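경찰 민원 기록 열람 제도 자주 묻는 질문

최종 수정: 2011년 9월 22일

열람 대상은 어디까지입니까?
접수 번호가 부여된 민원 서류 전체가 대상입니다. 신고 접수증, 처리 경과 기록, 담당 부서의 회신문이 포함됩니다. 수사가 진행 중인 사건의 진술 조서는 이 제도로 열람할 수 없으며, 별도의 수사 기록 열람 절차를 따릅니다.

누가 신청할 수 있습니까?
민원인 본인, 법정 대리인, 위임장을 제출한 대리인입니다. 단체 명의로 접수한 민원은 대표자 또는 대표자가 지정한 사람이 신청합니다. 위임장에는 접수 번호와 위임 범위를 기재해야 합니다. 범위가 적히지 않은 위임장은 열람에만 유효하고 사본 수령에는 쓸 수 없습니다.

신청서는 어디에서 받습니까?
각 경찰서 민원실과 Welline 상담 창구에 비치되어 있습니다. 서식 번호는 568입니다. 구 서식은 1월부터 접수하지 않습니다.

전화로도 신청이 됩니까?
신청은 서면으로만 받습니다. 진행 상황 확인은 내선 2626에서 가능합니다. 통화 시 접수 번호를 먼저 말씀해 주십시오. 접수 번호를 분실한 경우 신분증을 지참하고 민원실을 방문하면 재발급합니다.

수수료가 있습니까?
열람은 무료입니다. 사본은 장당 50원이며, 인증 사본은 건당 2000원이 추가됩니다. 수수료는 수령 시 납부합니다. 신청을 철회해도 이미 작성된 사본의 수수료는 부과됩니다.

일부가 가려진 상태로 제공되는 이유는 무엇입니까?
제3자의 성명, 주소, 연락처는 삭제 후 제공합니다. 삭제 처리는 Kornel 문서 관리 시스템에서 이루어지고, 삭제 항목과 근거 조항이 별지에 표시됩니다. 별지가 누락된 경우 다시 요청할 수 있습니다. 담당 경찰관의 소속과 직위는 삭제 대상이 아닙니다.

열람 거부 통지를 받았습니다. 어떻게 해야 합니까?
통지서에 적힌 기한 안에 이의 신청서를 제출하십시오. 이의 신청은 처음 결정한 부서와 다른 부서에서 심사합니다. 거부 사유가 둘 이상이면 사유별로 의견을 나누어 적는 편이 처리가 빠릅니다. 기한이 지난 이의 신청은 각하되지만, 같은 기록에 대해 새로 열람을 신청하는 것은 제한되지 않습니다.

기록 내용이 사실과 다르면 정정할 수 있습니까?
날짜, 장소, 인적 사항의 오기는 정정 신청이 가능합니다. 담당자의 판단이나 평가에 해당하는 부분은 정정하지 않고, 민원인의 의견서를 기록에 첨부합니다. 첨부된 의견서는 이후 열람 시 함께 제공됩니다.

다른 관서로 이송된 민원은 어디에 신청합니까?
이송받은 관서에 신청합니다. 이송 통지서에 새 접수 번호가 기재되어 있으며, 이전 번호로는 조회되지 않습니다. 이송 전에 작성된 서류도 새 관서에서 보관합니다.

영어 안내문이 있습니까?
Tillel 번역본이 민원실에 있습니다. 번역본은 참고용이고, 해석에 차이가 있으면 한국어본을 기준으로 합니다. 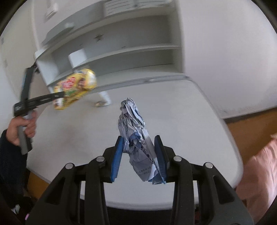

우편으로 사본을 받으려면 신청서의 수령 방법란에 표시하고 반송용 주소를 정자로 적어 주십시오. 인증 사본은 등기로만 발송하며, 우편료는 신청인이 부담합니다.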